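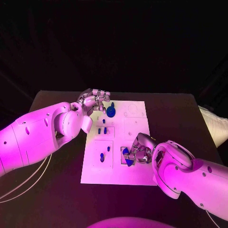
Who sent the letters to Xiomara in Clidville? My guess is her aunt, who was alone in the house in episode 14.

I watched that episode two times. The aunt hides her gloves when the doctor enters, and the music changes. My sister thinks it is the doctor, but he was still in Grustness then.

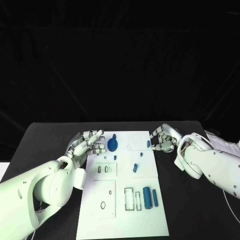 Buchanan Drama Club | Soap Corner
Posted by Sulastri Ismail

The wedding comes in September. After more than 300 episodes I still hope that the groom will read the last letter before he says his vows.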